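Parish Music Program: Organ Repair and Choir Renewal
Progress report to the Villalobos Fund
21 July 2022

This report covers the second part of the grant period. The first part, which dealt with the survey of the organ and the choice of a builder, was reported separately.

Organ

Brastix finished work on the wind system this spring. The main reservoir was releathered and the blower was moved to a new mount. The blower can still be heard from the front pews during quiet passages, and Brastix has agreed to line the blower box at no extra charge.

Of the 18 ranks in the instrument, all but two are back in the case and playing. The remaining two are reeds, which are still at the Brastix shop in Fatville. Delivery was first promised for Pentecost. It is now set for August, because the shop was waiting on tongue brass. We have held back the final payment until the reeds are installed and the whole organ has been tuned.

During the work the parish used the piano for all Masses. Attendance at the choral evening in Lent was good even without the organ, and the program was changed to suit.

Choir

The adult choir gained seven singers, most of them tenors and altos. We still need basses. Rehearsals moved to an earlier hour, which helped the parents of young children but lost us one or two people who work late. We plan to keep the earlier hour through Advent and then ask the choir again.

The children's choir sang at First Communion and at the end-of-year Mass. It will start again when school opens.

Parish hall

Choir suppers and the children's rehearsals both use the hall, and the grant allows a small share for its kitchen. Drelari prepared the design for the new counter and wall tile.
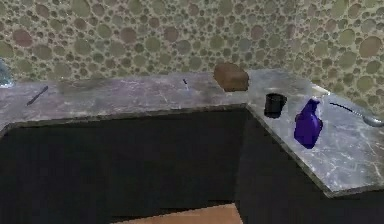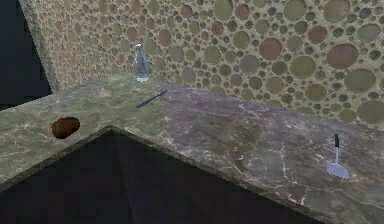
Kitchen views: marble counter and round-tile backsplash.

No hall money has been spent so far. We would like to settle the organ account first.

Music library

Cataloging is over half done. Torn octavos have been set aside, and we are checking which ones can still be bought. Several older settings are out of print and will be retired.

Budget

Organ spending is within the approved amount. Library spending is a little under, and we ask that the balance be carried forward to replace the retired settings. Receipts are attached.

Next steps

Install and voice the reeds, complete the final tuning, finish the catalog, and order music for Advent and Christmas. A closing report will follow once the organ has been accepted.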